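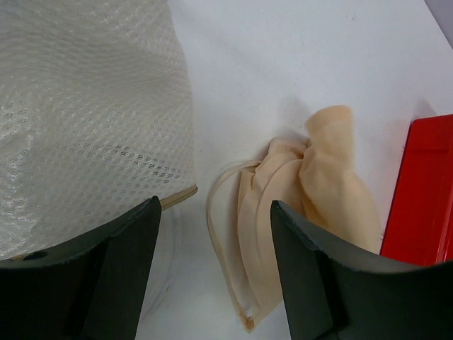 ¿Para qué sirve meter una media fina en una bolsa de malla antes de lavarla?

Para que el tejido no se enganche en una cremallera, en un corchete o en el borde del tambor. La bolsa deja entrar el agua y el jabón, y la prenda se queda separada del resto de la colada.

Ternbridge – fichas de textiles delicados de la casa

Resumen

Ternbridge es una colección de 368 fichas escritas en español sobre el cuidado, el lavado y el guardado de textiles finos que se encuentran en una vivienda corriente. Cada ficha trata un solo objeto y dice qué es, cómo se lava, cómo se seca y dónde se guarda. De ellas, 241 se refieren a prendas que conviene lavar dentro de una bolsa. Las demás tratan cosas que no van a la lavadora, como las pantallas de lámpara de tela. El texto va acompañado de 576 fotografías.

Contenido de la carpeta

fichas/ – un archivo de texto por objeto
fotos/ – las fotografías, con el mismo nombre que su ficha y una letra al final
glosario.txt – palabras para tejidos y cierres, con sus variantes regionales
cambios.txt – correcciones, la más reciente primero

Campos de cada ficha

objeto: nombre común, en singular
tejido: lo que dice la etiqueta; si no hay etiqueta, se escribe «desconocido»
color: una palabra, dos como máximo
bolsa: sí, no, opcional
cierre: cremallera, cordón, ninguno
secado: extendido, colgado, al aire sin pinzas
guardado: cajón, caja, percha, en su sitio
notas: texto libre

El campo «tejido» es el que más dudas ha dado. Muchas medias pierden la etiqueta con el envase, y por este motivo preferimos no adivinar. Una media de color carne puede parecer nailon y llevar una mezcla. Si la persona que escribe la ficha lo sospecha, puede ponerlo en «notas», pero nunca en «tejido».

Cómo se prepara una bolsa

Se extiende la bolsa sobre una superficie limpia y lisa. Se abre la cremallera hasta el final. Las medias se meten sin nudos, un par por bolsa, y se deja espacio para que se muevan. Después se cierra la cremallera y se comprueba que el tirador no queda suelto. Las bolsas de Prolard que usamos tienen una pequeña funda elástica para esconderlo; en otras marcas hay que atarlo con un hilo.

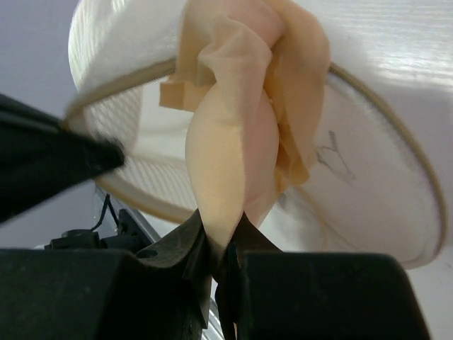
Según un comentario que recibimos en septiembre, la regla de un par por bolsa es demasiado estricta: en una bolsa grande caben tres pares sin problema, siempre que sean del mismo color y el programa sea corto. El comentario pedía también que se distinguiera entre malla fina y malla abierta.

Hemos aceptado la segunda propuesta y ahora la malla se indica en «notas». La primera queda pendiente. En nuestras pruebas con la lavadora Escobar del piso, los pares lavados juntos salieron enredados varias veces, y desenredarlos con las uñas es la manera más segura de hacer una carrera.

Pantallas de lámpara

Forman un grupo aparte, de 6 fichas. El polvo se quita con una brocha suave, de arriba abajo, con la lámpara desenchufada. El borde inferior se limpia con un paño casi seco. Las marcas de lápiz en el forro se tratan con goma blanca y poca presión – la tela clara se pone gris muy rápido si se frota.
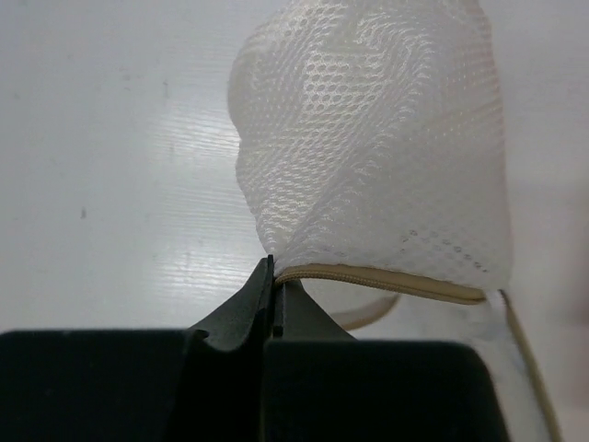
Para las bolsas mismas hay también una ficha. Se lavan vacías de vez en cuando, con la cremallera abierta, y se cuelgan hasta que la cinta del cierre esté seca, porque la cinta tarda más que la malla. Las manchas grises pequeñas salen a veces con jabón de pastilla. Una bolsa con un agujero no se repara: se retira.

Límites conocidos

No hay fichas de lana ni de seda pintada. Los tiempos de secado se tomaron en Ninham, donde el aire es húmedo, y en una casa con calefacción serán más cortos. Algunas palabras del glosario («panti», «pantimedia», «can-can») no están repartidas por países con suficiente precisión; se agradecen correcciones en cambios.txt, con el nombre de la ficha en la primera línea.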